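Manalastas House Residents' Association
Minutes of the Sunday meeting, held in the common lounge at 3 in the afternoon

Present: Marites Talavera (chair), Genalyn Ocampo, Florante Salazar, Piroska Vida, Aranka Gál (minutes)
Apologies: none received

1. Welcome and last minutes

Marites welcomed everyone and thanked Piroska for the poppy seed cake, which was passed around before we got started and then again during item 2. The minutes of the May meeting were read through and accepted with one correction: the spare key to the linen closet is with Genalyn and has been all along, so the line asking everybody to look for it should be struck out. Aranka is sorry about that.

2. The lounge sofa and its cushions

This took up the better part of the meeting, and it was a good long talk with a lot of feeling in it. Everyone agrees that the cream sofa has made the lounge a place people want to sit in. Florante said he was against such a pale color when we chose it and is happy to say in front of witnesses that he has come around. The question was how to keep it nice. Piroska feels that things get set down on the seat and then stay there, and that a gray cloth left half folded in front of the pillows makes the whole room look unfinished, however clean the rest of it is.
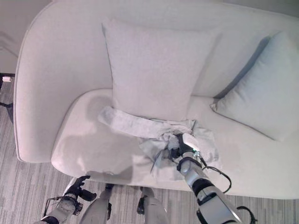

Genalyn offered to write up a small card for the side table, in friendly wording, asking people to fold whatever they have been using and take it back to the closet when they get up. Marites asked that the card say please, and that it say it only once. There was some back and forth about the throw pillows as well. The one with the bluish tint doesn't quite match its neighbor, and Piroska wondered about buying a new pair from Vanitz so that they would go together. Florante likes them the way they are. It was put to a show of hands and the pillows stay, at least until the fall.

We also talked about having the upholstery cleaned by an outside firm. Genalyn had a price from Clunura of $355 for the sofa and the two lounge chairs, and another from Plitmont of $354. After a good deal of laughter over the one dollar, it was agreed to go with Clunura, who can come on a weekday morning and who were very kind to Genalyn on the phone.
Action: Genalyn to book the cleaning and write the card.

3. Clothes left in the lounge and the laundry room

Aranka reported that the left-behind shelf is full again - mostly socks, as ever, but there are bigger things too. She read out her list, and we had a nice moment when Florante recognized his own scarf from the description. Among the clothing still waiting for its owner is a light gray hooded sweatshirt, a good thick fleece one, and it seems a real shame for someone to be going without it as the evenings get cooler.
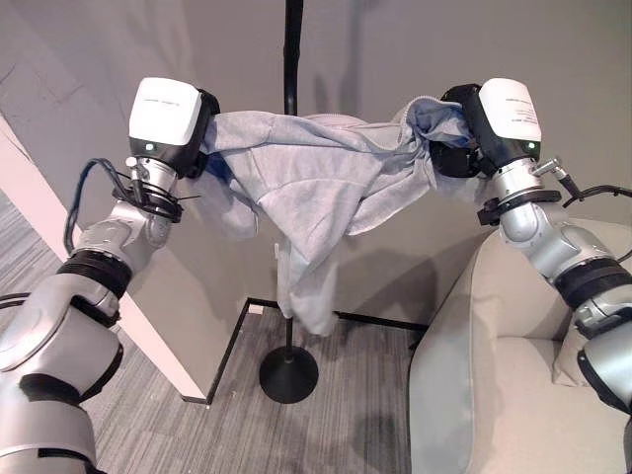
Marites would like everything on the shelf to be folded properly so that people can see what is there without pulling the whole pile down. We spent a few minutes on how best to fold a hood, and it was more interesting than it sounds. Piroska lays the garment face down, brings the sleeves in across the back, folds the hood down over the sleeves and then folds up from the bottom. Genalyn tucks the hood inside. Both ways make a tidy bundle and both are welcome. Anything not claimed by the next meeting will go to the church clothing drive, and Marites will put a note by the mailboxes so that people have fair warning.
Action: Aranka and Piroska to refold the shelf. Marites to write the note.

4. Money

Florante gave his report. The account stands at nearly $1,000, and the cleaning will come out of that. He would like us to hold off on other large purchases until the winter heating bill has come in, and we all saw the sense in that.

5. Any other business
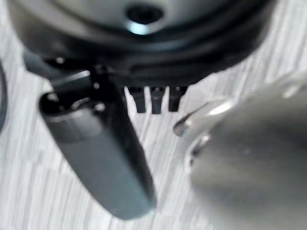

Item 5: close view of a black object with rounded tiers and three short prongs underneath.

Marites reminded us that the lounge windows should be shut by whoever is last out in the evening. Piroska will bring cake again next time, walnut if she can get them. The meeting closed at a quarter to five, and most of us stayed on for coffee.

Minutes taken by Aranka Gál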